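How to Read a Basketball Box Score Without Being Fooled by It

Every postgame story leads with the top scorer, and most of the time that tells you very little about why one team won. Points are the loudest number on the sheet and often the least useful. If you follow a college or high school team and want to judge a game you didn't see, try going through the sheet in a different order.

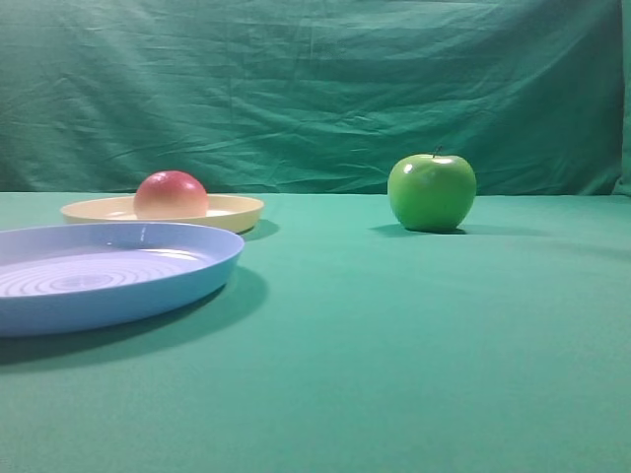
By Hiwot Kumsa | Urkbridge Hoops Desk | 2026-06-25

Step 1. Cover the points column. I mean it, use your thumb. Look at field goal attempts first. A player with 24 points on 25 shots had a busy night, and whether it was a good one is another question.

Step 2. Estimate possessions. Take field goal attempts, subtract offensive rebounds, add turnovers, then add a bit less than half of the free throw attempts (0.44 is the usual multiplier). Do it for both teams. The two totals should land close together. If they don't, check your addition, then suspect the scorer's table.

Step 3. Divide points by possessions. This is the only fair way to compare a slow game with a fast one. A team that gives up 80 points at a sprint may have defended better than a team that gave up 60 at a crawl. Announcers will still call the second one a "defensive clinic."

Step 4. Compare turnovers and offensive rebounds. These decide who gets more chances to shoot. Plenty of upsets blamed on "heart" are a team taking twelve more shots than its opponent.

Step 5. Look at threes, and don't get excited. One hot night from deep proves almost nothing. Shota Fujimoto, who kept the book at Urkbridge for years, wouldn't discuss a shooter until she had 270 attempts on record. I think that's a little strict – but only a little.
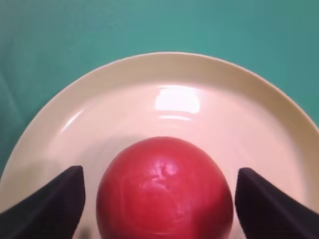
Red ball on a round plate.

Step 6. Treat plus-minus with care. For a single game it mostly tells you who a player shared the floor with. A bench player who comes in for 3 minutes during somebody else's hot streak will look like an All-American.

Step 7. Be suspicious of assists and blocks. Both depend on the person doing the scoring, and home scorers can be generous. I once charted a game myself and came out 2 assists short of the official line for the same point guard. I watched it again and still couldn't find them.

Now take your thumb off the points column. If the leading scorer still looks like the reason they won, fine, believe the headline. Keep your sheets from September on, when preseason scrimmages start, and label those separately from the games that count.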